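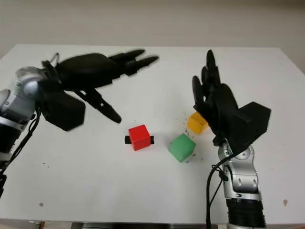

Kuvness Papers > Play and Learning > Palteo Study > Section 3

3. Materials and Table Setting

3.1 The cubes

Readers who have followed the Palteo study from its first report will know that we began with a much larger box of things: animals, rings, little cups, and a good many shapes that were lovely to look at and very hard to compare with one another. For the present study we went back to the plainest object we could think of, the small colored cube. A cube looks much the same whichever way it lands, and children of every age we have worked with already have a word of their own for it, whether that word is block, box, square, or (a great favorite in Ugwu) brick.

The full Vulo set comes in six colors. We used three cubes at a time, each a different color, as in Figure 1, where a bright red cube lies near the center of the table and a yellow one is among the others. Our pilot sessions in January had used the whole set together, and we were fond of how cheerful it looked, but the younger children tended to gather everything up into one heap before we had finished saying good morning. With three there is still plenty to talk about. One cube can be between the others, or nearest, or left out of a pair, and a child can hold the whole arrangement in mind while looking away.

3.2 The tabletop

We gave the surface more thought than we had expected to. The white tabletop in Figure 1, with a plain off-white wall behind it, is the setting we came to prefer. Earlier we had worked on a patterned cloth, which the families liked very much and which we were sorry to put away, but children kept using its stripes as landmarks ("on the blue line") and their answers told us about the cloth. On white, they described each cube by its neighbors.

3.3 Arrangements

In all, 271 children took part and gave us 440 usable descriptions. Cubes were set down loosely, and we made no effort to square them up with the table's edge. Each child had up to 30 seconds to look before being asked where the red one was. We accepted gestures as well as words, and we have kept the children's own spelling wherever they chose to write.

Related items
Naming Colors at the Kitchen Table
Palteo Study, Section 2: Families and Visits
Between, Beside, Behind: Place Words in Early Play
A Short History of the Vulo Set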